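# Organizar frascos transparentes em armários pequenos

Procedimento para despensas ou arrecadações com pouca profundidade. Aplica-se a frascos de plástico transparente com tampa de rosca, como os da linha Climier, e a outros de formato semelhante.

## Material

- Frascos vazios e respetivas tampas
- Luvas de trabalho justas, com palma aderente
- Pano de microfibra
- Etiquetas brancas e marcador permanente
- Caixa baixa para separar o que sai do armário

## Procedimento

1. Esvaziar uma prateleira de cada vez. Colocar os frascos na caixa pela ordem em que saem.
2. Verificar a tampa. Se rodar em falso ou tiver a rosca gasta, substituir. As tampas Drollow só servem nos frascos da mesma marca.
3. Limpar o corpo do frasco com o pano ligeiramente húmido e secar de imediato.
4. Segurar o frasco pelo corpo, nunca pela tampa, e inspecioná-lo contra a luz. Fissuras finas junto ao gargalo obrigam a retirar o frasco de uso.
5. Escrever o conteúdo na etiqueta e colá-la a 2 cm da base.
6. Arrumar os frascos deitados apenas se a tampa tiver vedante. Os restantes ficam de pé.

## Carga e espaçamento

Não colocar frascos com mais de 400 g nas prateleiras superiores. Deixar 2 dedos de folga entre a fila de trás e o fundo do armário. Cabos elétricos que passem junto à prateleira devem ser enrolados e presos à parte, fora da zona de apoio.

Rever as tampas em maio, antes do calor.
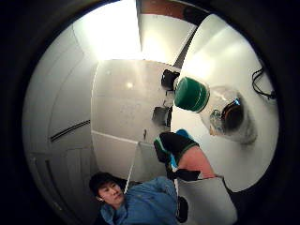
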